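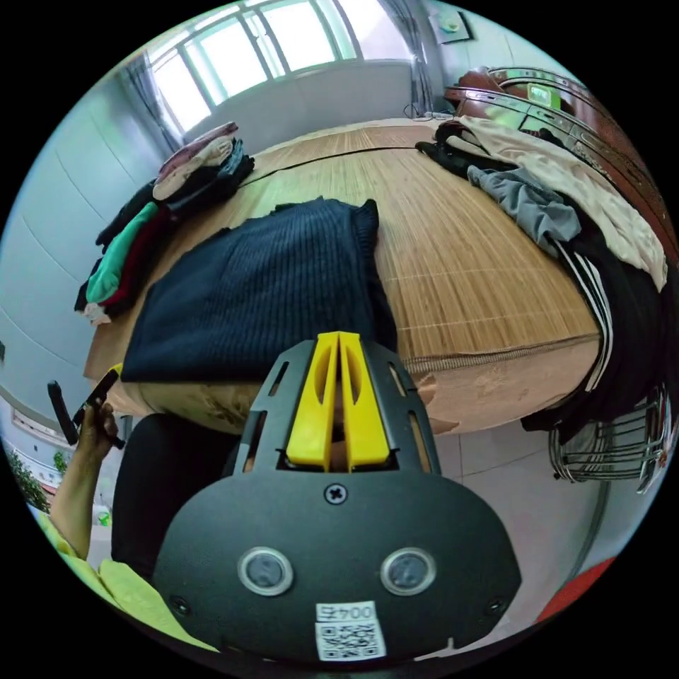 Why do people in small flats use the bedroom for so many things besides sleep?

In most of the homes we studied, the bedroom has the only door that can be closed against the rest of the household, and so work, telephone calls and rest all move there.

Figure 2. Arm in a light yellow-green sleeve, with a bed ahead.

4.2 The bedroom as a second living room

The diary part of the study was closed on 29 Jul 2019. By this date we had received 100 complete diaries from tenants in Lanside, divided equally between the older blocks at Kivi and the newer ones at Aneck. Each tenant wrote down, for 8 days, which room was used in each hour and for what purpose. Hours of sleep were removed before the analysis.

The two groups differ less than we had expected. The Aneck flats have a larger kitchen, and we assumed that the kitchen table would take over many of the tasks which at Kivi are done on or beside the bed. This was true for meals and for the homework of children. It was not true for reading, for private calls or for the folding of clothes, which stayed in the bedroom in both places. Several tenants at Aneck wrote that the kitchen is too noisy in the evening – the extractor fan is shared between floors and cannot be switched off by the tenant.

The bed is also a piece of furniture for sitting. A scene such as that in Figure 2, with a bed close at hand and the sleeper not in it, corresponds to what the diaries call "being in the bedroom", a phrase that we did not suggest in the instructions. We coded it as a separate category and did not join it with rest, although earlier work on the Rultuteo estate had joined them. A direct comparison with the Rultuteo results is for this reason not possible at the level of single hours.

Season has an influence which we can describe only in part. A smaller round of diaries was collected in January, when many tenants at Kivi heat one room only. In these diaries the heated room was usually the bedroom, and even meals were sometimes taken there. For Aneck, where the heating is central, we found no such change. We did not ask about the cost of heating, and the tenants mentioned it rarely.

Storage is treated in the next section, together with the question of where the drying rack is placed.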